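### 3.2 Collecting the sorting demonstrations

The second task asks both arms to share one set of bins. A red bin is always placed at the centre of the table, with a smaller blue bin to the operator's left and a large pale bin to the right. Household goods are moved between the three under remote control, and the arms are treated as a single system with 14 commanded joints plus two gripper widths. We chose this task after the drawer task of Section 3.1 because it forces the arms to work close together over a shared space, where a policy trained on each arm separately tends to fail.

Operators sat facing the table and drove each arm with a leader of the same joint layout, following the Jedamari arrangement with the wrist offset removed. Each arm has 7 joints, and no scaling is applied between leader and follower. An earlier version with scaled motion gave finer control at the fingertips, but operators lost track of where the elbow was and stopped often to recover. Figure 2 shows the two arms at work over the red bin, with the right gripper at a jar.

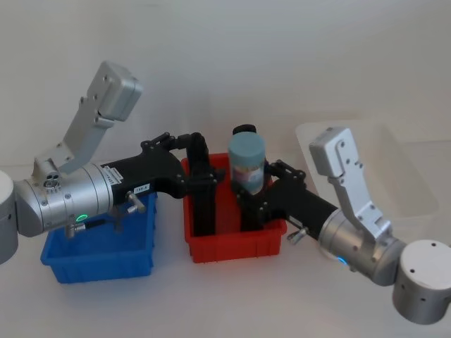 *Photograph: Farah Hutapea, Surkthorpe Robotics Laboratory.*

**Figure 2.** Two-arm sorting under remote control.

Jars and other rigid items are the simpler half of the object set. Their sides allow a wide range of grasp heights, and a small error in approach can be taken up by the fingers closing. Rolls of bin bags are harder. The wrapping is slack, the outer layer can catch on a fingertip, and a roll standing on its end is easily tipped by a neighbour. Operators were told to approach with the fingers already at the working width and to close slowly. They were not told which roll to take first. We wanted the order to vary across the recordings, as a fixed order lets the policy ignore the image and replay a path.

Wrist views matter most in this phase. From the head camera the fingers often cover the contact point, and the gap between two rolls cannot be judged well. The wrist camera keeps the pads and the nearest object in view together, at the cost of losing the far side of the table.

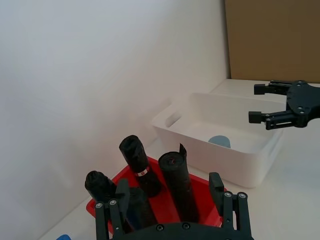

*Wrist camera view: four rolls of bags in the red tray, second gripper over the white bin.*

Both streams were stored with joint positions and gripper commands on a common clock. Frames were matched to the nearest joint reading, and any episode with a gap in either stream was dropped in full. We did not try to fill gaps by interpolation – an early trial with filled segments produced short jerks in the learned motion, always near the moment of grasp.

In total, 300 episodes were kept. Man-lok Hsiao and Robel Wako acted as operators, and each worked with every starting layout, so that neither layout nor object was tied to one person's style. Episodes in which an operator dropped an item and then picked it up again were retained and marked. Following Mahlangu, we regard such recoveries as useful data, although Section 5 reports results with and without them.

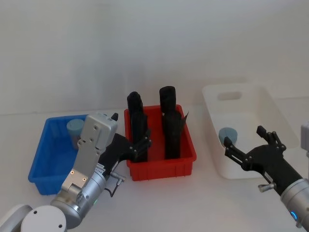 Starting layouts were drawn from a list prepared by Maya Bitar before recording began. The list fixes the contents of each bin but leaves exact positions free, and the person resetting the table was asked to avoid copying the last arrangement. Bin positions were allowed to drift by around 2 cm between episodes. Larger shifts were corrected by hand against the stored view of the first episode.

One limit of this procedure should be stated. An operator who can see the whole table directly has more depth information than the policy will receive, and may make choices that the recorded images do not explain. Issa Karaki repeated a small part of the set using only the camera streams on a screen. Those episodes were slower and contained more pauses before contact. They are held apart from the main set and are used only in the comparison of Section 5.3, under the label Grultilach-S.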